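New breakfast counter opens at the Castillo community kitchen

The Castillo community kitchen has a proper breakfast counter at last, and anyone who has ever stood in the old back corridor waiting for a slice of toast will know how welcome that is. The counter was finished over the winter and opened to members on 25th January, with coffee, plenty of bread and a good many people who had only meant to stay a minute.

The work cost $2,469, a little under the 3,000 that had been set aside for it. Most of the money went on the countertop, a white and gray marble piece that came from Prulleck, the kitchen supply yard on the far side of the rail line, which let it go at a very kind price after another customer changed their plans.
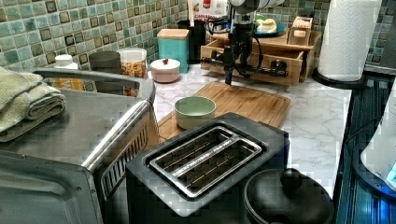 Page last changed: 25th January

Amado Dumlao, who runs the morning sessions and has made more toast in that building than anybody would care to add up, was the one who kept asking for the counter, and he asked for it nicely and often. For years the toaster lived on one shelf, the bread on another and the plates in a cupboard across the room, so that making breakfast for a group meant a fair amount of walking back and forth and saying excuse me.

"I wanted a spot where a person could come in half asleep and find everything within reach," Dumlao said. "You put your bread in, you turn around, and your bowl is right there. It sounds like a small thing, but it changes the whole morning."

The two-slot toaster now shares the counter with a stainless steel toaster oven, and between them they ought to keep up with most mornings. The oven is the bigger help, Dumlao said, as it can take rolls and leftover pizza and the odd tray of cinnamon buns that somebody brings in from home. Folded towels in soft green and cream are kept on top of it for now, though he would like them moved to a hook by the sink before the oven gets into regular use, and members are asked to lift them off first and put them somewhere sensible.

A wooden cutting board has its own place behind the toaster, and the kitchen asks that it be used for bread and fruit only. Onions and garlic have their own board, which is kept in the drawer under the sink – those who remember last July's onion-flavored raisin loaf will understand.

Dry goods stand at the back of the counter in jars and canisters. There was a lively discussion about whether everything should be labeled, and the kitchen has settled on labeling the things people get wrong, mainly the sugar and the salt, and leaving the rest alone.

Then there is the little wooden organizer, which drew more comments on opening morning than the marble did. It came from Vestuvura, the secondhand furniture store next to the post office, and it has a drawer for tea bags and small spoons and a bit of space up top for whatever is being shared that day.
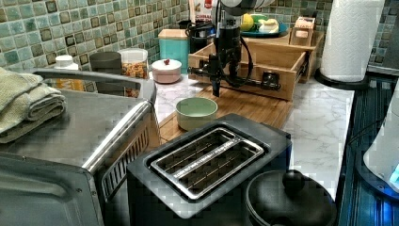

The new counter, with the organizer and its teal plate behind the cutting board.

Breakfast mornings will keep their usual hours, and there is still no charge, although the bread jar by the door is always glad of a coin or two. The kitchen served some 2,000 breakfasts last year and expects to do more this year now that the line can move a little faster. Up to 30 people can be seated at one time, and if it is full, please do come in and wait in the warm.

Gifts of jam, honey and good plain bread are very welcome and can be left with Dumlao on any open morning. He would also be happy to hear from anybody who has a spare butter knife or several, as the old ones have a way of going home in lunch bags. The next job on the list is a new light over the sink, for which Prolum, the electrical shop on the corner, has already offered a day's labor.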